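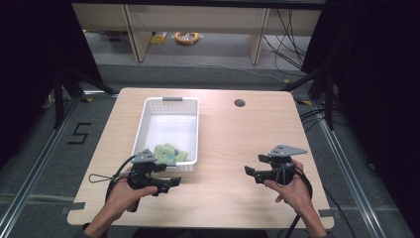
Ticket 273
Product: Trevano parent portal, Lost Property module
School: Rocha Elementary
Opened by: Josué Lacerda, school office
Priority: Normal
Status: Resolved

Summary
Claim requests for lost items are sent to the wrong grade. Parents of second graders receive claim notices meant for kindergarten, and kindergarten parents receive nothing.

Reported behavior
A parent opens the Lost Property page, selects an item, and presses Claim. The portal shows "Request sent." The request should go to the homeroom teacher of the child on the account. For kindergarten accounts it goes to Room 20 (second grade). The Room 20 teacher has been forwarding them by hand since March.

The same fault affects the weekly "Is this yours?" email. Families with one child in each grade get the email twice, both copies addressed to the older child.

Steps to reproduce
Log in as a parent with a kindergarten child only.
Open Lost Property, then Clothing, then Gloves and Hats.
Select any unclaimed item and press Claim.
Check the outgoing message log under Office Tools.

Expected: message to Room 2.
Result: message to Room 20.
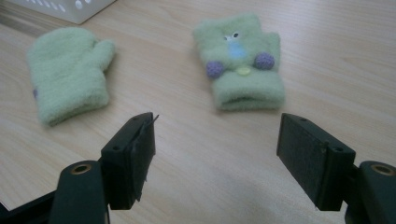 Mittens, pale green, fuzzy. No claim recorded.

Troubleshooting log

8:40 a.m. – Support
Reproduced with a test parent account. The room code in the child record is correct. The fault is in the lookup, not in the data entered by the school.

9:15 a.m. – Support
Asked the office to export the room table. Please include the hidden columns.

10:05 a.m. – J. Lacerda
Export attached. Room 101 (music) was added to the table in March when the lunchtime choir started using the portal. No other changes on our side. Parents are asking whether they should claim again. I have told them to wait.

10:50 a.m. – Support
Confirmed. Before Room 101 was added, all room codes had two characters, with Room 2 stored as "02". The import from Plukance rewrote the column as plain text and dropped the leading zero. The lookup takes the first room that begins with "2" when sorted newest first, and that is Room 20.

11:30 a.m. – Support
Changed the lookup to exact match. Cleared the cached room list. Test claim from a kindergarten account now goes to Room 2. Test claim from a second grade account goes to Room 20.

1:10 p.m. – J. Lacerda
Tested with two real families. Both correct. The duplicate email is still in the preview for siblings.

1:45 p.m. – Support
The email preview is built by Grollska and keeps its own copy of the room list. Forced a refresh. Please reload the preview and check again.

2:20 p.m. – J. Lacerda
Preview shows one email per child. OK to close.

Resolution
Room lookup set to exact match. Email room list refreshed. Claims sent before the fix are not rerouted automatically – the office can resend them from Office Tools, Message Log, Resend.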